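台所の仕事は、いつ機械に渡せるのか

家事ロボットの話になると、たいてい最後に「あと数年で」という言葉が出てくる。私がこの言葉を最初に聞いたのは、厨房機器の営業をしていたころだった。当時の担当先に老人ホームの給食を請け負う会社があり、そこの人が、食器の片付けだけでも機械に任せられるようになれば人繰りがずいぶん楽になる、と言っていた。あれから私は仕事を変え、その会社は今も人の手で皿を並べている。食器洗浄機は立派になった。洗浄機に入れるまでと、洗浄機から出したあとが変わらない。

12月に、サンゲート(Sungate)という会社の説明会に出た。双腕の協働ロボットを使って配膳や下膳の補助をさせたいという会社で、会場には飲食チェーンの担当者や介護施設の人が来ていた。壇上ではサンドリーヌ・ショヴァンさんという技術責任者が、かなり慎重な口調で話した。慎重なのはよいことだと思う。ただ、慎重に話している人の横で流れる映像というものは、どうしても話より雄弁になる。映像では腕が皿を持ち上げ、布をつまみ、置くべき場所に置いていた。拍手が起きた。隣に座っていた介護施設の人は、値段を聞きたくてたまらないという顔をしていた。

私が知りたかったのは値段より手前のことだ。何回やって、何回できたのか。できなかったときは誰が直すのか。器の種類を替えたらどうなるのか。質疑の時間に手を挙げてそう聞いた。返ってきた答えは、特定の課題について200回の試行を行い、そのうち28回は人が介入した、というものだった。正直に数字を出してくれたことには感謝している。しかし28回を少ないと感じるか多いと感じるかは、聞き手がどこで働いているかによる。研究者なら上出来だと言うだろう。昼の給食を200食出す厨房で、28回手を止めて機械の面倒を見ろと言われたら、私の知っている調理員さんたちは機械を廊下に出してしまうはずだ。

そもそも「家事」という言葉が大きすぎるのである。皿を片付ける、と一言で言うが、あの中には、濡れて重なった皿を一枚だけはがす、残った汁をこぼさずに傾ける、欠けに気づいて脇によける、子どもの椀と大人の椀を分ける、といったことが全部入っている。人間はそれを数えもしない。機械にやらせる段になって初めて、一つずつ名前のついた課題になる。そして名前がついた課題は、名前がついた分だけ小さくなる。
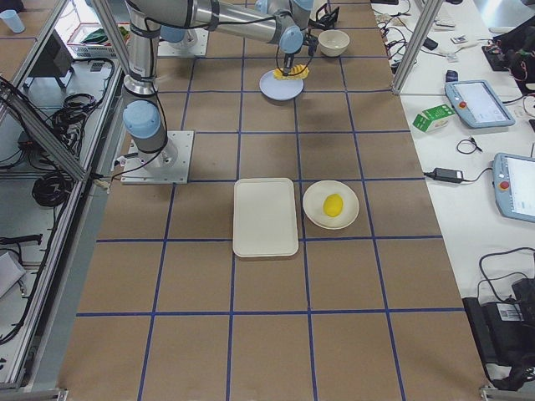 腕は二本、机には青いテープの格子。 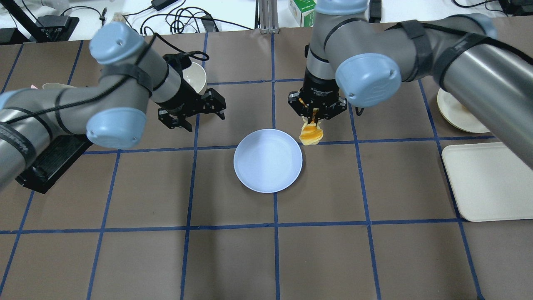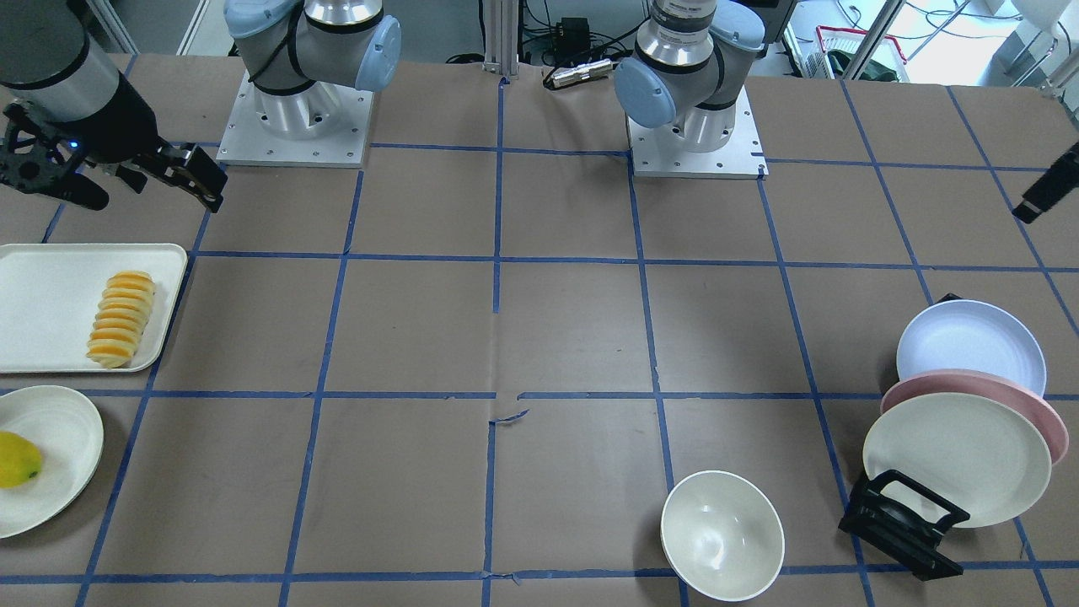 小さくした課題で練習することを、私は悪いと言っているわけではない。何事も易しいところから始めるものだし、格子を引いて物の位置をはっきりさせておけば、失敗したときに何が悪かったのかを調べやすいだろう。気になるのは、易しくした条件が、外に出ていく途中で落ちてしまうことだ。研究室で「平らな机の上に、離して置いた食器を動かせた」だったものが、発表では「食器を扱えた」になり、営業資料では「下膳に対応」になる。嘘をついている人は途中に一人もいない。それでも最後に読む施設長は、まるで違うものを思い浮かべる。

うちの台所で試しに考えてみる。流しの右にある水切りかごは、前の家から持ってきたもので、少し歪んでいる。皿はだいたい二種類だが、茶碗は五つとも形が違う。その隙間に弁当箱の蓋と、箸と、妻が洗って干したビニール袋が差してある。ビニール袋は空調の風で動く。ここから大皿を一枚抜いてくれと機械に頼むとして、私が最初にやることは何か。ビニール袋をどけ、箸を抜き、茶碗を下ろすことだろう。そこまでやったら皿は自分で抜く。

布についても同じことを思う。布巾は皿よりずっと厄介で、持ったときと置いたときで形が違う。つまめるかどうかと、拭けるかどうかは別の話だし、拭けたかどうかを誰が判断するのかという問題もある。人は拭きながら手触りで油の残りを感じ、力を入れ直している。説明会でもこの点を聞いた人がいて、今後の課題ですという返事だった。今後の課題という言葉は便利だが、厨房では油の残った台がそのまま次の仕込みに使われる。

工場のほうはもう少し話が進んでいる、という反論があるだろう。確かにそうだ。以前の取引先で、金属部品を箱詰めしているモストホルム(Mostholm)という会社は、早くから一部の工程に腕を入れた。見学に行くとよく働いている。ただ、よく見ると部品は専用の受け皿に向きを揃えて載っており、その受け皿を用意するためにパートの人が一人ついている。自動化された工程の前に、新しい手作業が一つ生まれているのだ。会社はそれで得をしているのだから、文句を言う筋合いはない。ただ、これを家庭に持ち込むとき、受け皿を用意する人は誰なのかと考えると、どうも見覚えのある顔が浮かぶ。今まで皿を洗っていた人である。

説明会のあと、カプシーヌ・マレさんと少し立ち話をした。彼女は別の会社で調理場の動線を設計していて、私より機械に好意的だ。人手が足りない現場では、半分しかできない機械でもないよりましだ、と彼女は言う。夜勤で一人しかいない施設に、食器をワゴンに移すだけの機械が一台あれば、その一人は入居者のそばにいられる。これは強い意見で、私はその場でうまく言い返せなかった。

帰りの電車でずっと考えて、こう思った。半分できる機械が役に立つかどうかは、残りの半分がいつ起きるか分かっているかどうかで決まる。朝の分はやるが夜の分はやらない、という機械なら使える。予定が組めるからだ。ところが今の腕は、どの皿で引っかかるのかが前もって分からない。夜勤の一人は、入居者のそばにいながら、食堂で物が落ちる音に耳を澄ませることになる。それは手が空いたとは言わない。マレさんには後日そう書いて送ったが、「その耳の澄ませ方は、今もみんなやっています」と返ってきた。これもまた、そのとおりかもしれない。

速さの話もしておく。映像はよく早回しにされる。画面の隅に倍率が書いてあればよいほうで、書いていないものも見たことがある。私は遅いこと自体はそれほど問題だと思っていない。夜中に30分かけて夕食の皿を片付けてくれるなら、むしろ歓迎だ。遅くてよいから、朝起きたときに全部終わっていて、一枚も割れておらず、私が何も用意しなくてよかった、という機械がほしい。ところが売り込みの言葉は速さと器用さばかりを競っていて、放っておけるかどうかをほとんど語らない。

だから買う側の人には、映像の良し悪しより先に聞いてほしいことがある。机の上に物を並べたのは誰か。並べ直したのは何回か。止まったとき、何分で人が来たのか。使った食器は何種類で、その中にそちらの施設で使っている食器は入っているのか。できれば自分の現場の食器を一箱持ち込み、洗ったままの重なり方で机に出して、黙って見ているのがいい。嫌な客だと思われるだろうが、厨房機器の展示会では昔からみんなそうしてきた。フライヤーを買うのに、自分の店の冷凍芋を持ってこない人はいなかった。

サンゲートの人たちには、この春にもう一度来ないかと誘われている。ショヴァンさんは、次は器を増やしておきますと言ってくれた。私はうちの歪んだ水切りかごを持っていくつもりで、妻にはまだ話していない。ビニール袋も二、三枚差したまま持っていく。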